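逛了一圈Wastum草坪开放日

一直想去Wastum看看，他们家的草皮卷我买过一次，铺下去长得特别密，当时就好奇这草到底是怎么种出来的。今年10月基地开放，我赶紧报了名，早上8点就出门了，路上还买了两个肉包子（边开车边吃，掉了一身渣）。

先看草圃

基地比我想的大多了！光是暖季型草的育苗区就有26块地，我们这批人跟着讲解员走了3块，脚就有点酸了。结缕草、狗牙根、假俭草分开种，地头插着小牌子，写着播种月份和修剪高度。我蹲下来摸了半天假俭草，叶子比我家那片宽一点，颜色偏浅绿。讲解员说很多人嫌它不够绿，拼命追氮肥，第二年春天就一块一块地秃。我听得脸都红了，说的不就是我嘛。

他们的做法是先测土，酸碱度合适了再谈施肥，入秋以后基本就不给氮了。浇水也是，宁可隔几天浇透一次，也不天天洒一点。有位大姐问枯草层多厚才要清，讲解员直接拿铲子切了一块出来给大家看，黄褐色那层还没有指甲盖厚，说这样完全不用管。

剪草机这边人最多

Nilel和Polat都摆了摊，可以自己推着试。Nilel那台滚刀式的剪出来真漂亮，草尖齐刷刷的，就是转弯有点费劲。Polat的轻，我一只手都能推，不过坡地上剪得深一道浅一道的。标价4,000元的那台滚刀机我来回推了好几趟，最后还是没下手，家里那点草坪，用它有点奢侈了。

现场还有人教磨刀片，我学了个大概。以前我家草剪完第二天草尖总发白，还以为是生病了，原来是刀钝了把叶子扯烂的。回去第一件事就是把刀片拆下来！

中午歇了一会儿，啃了个面包，喝了一大杯热茶，跟旁边几位聊起各家草坪上的杂草，越聊越来劲，差点错过下午的场次。
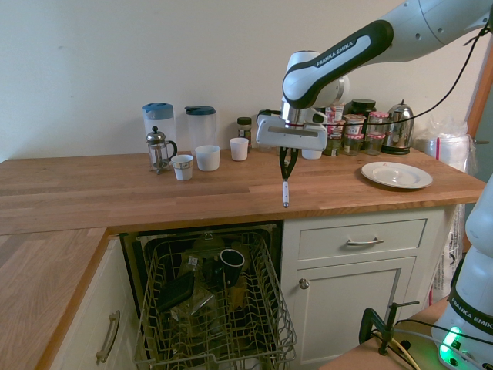
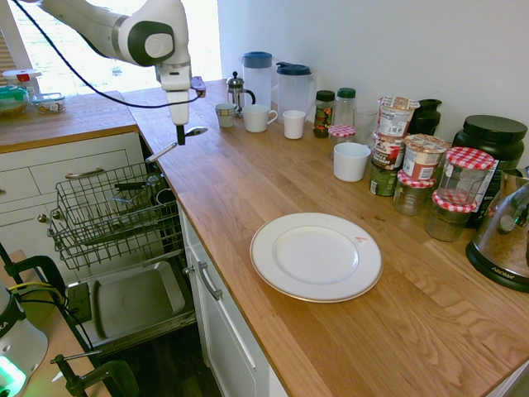
下午的Trunham示范园

从基地坐摆渡车过去，没几站就到。Trunham是个老园子，草坪有阴有阳，正好能看出差别。大树底下那片换成了耐阴的品种，修剪时留得比外面高一截，看着松松软软的。向阳的那片就踩得厉害，园里的人正在打孔，机器走过去，地上一排排小土柱，我还以为要捡走，人家说放着就行，晒干了耙碎，再薄薄铺一层沙。

我问了个憋了很久的问题：秋天到底要不要补种？回答是看草种，暖季型的这时候快休眠了，种下去也扎不了根，等晚春地温上来再说。想冬天也有绿色，可以交播黑麦草，但假俭草不太建议，春天两种草抢地盘，吃亏的多半是它。得，我那袋黑麦草籽白买了。

几句实用的

穿旧鞋去，草圃里早上露水很重，我的鞋袜全湿了。帽子也带上，中间那段路一点树荫都没有。想买草皮卷的话最好先量好面积，现场可以直接登记，我没量，只能回家再打电话。停车场在北门，上午10点以后就不太好找位子了。

明年春天应该还有一场，讲的是返青和除草，我打算再去，顺便带一袋自家的土让他们看看。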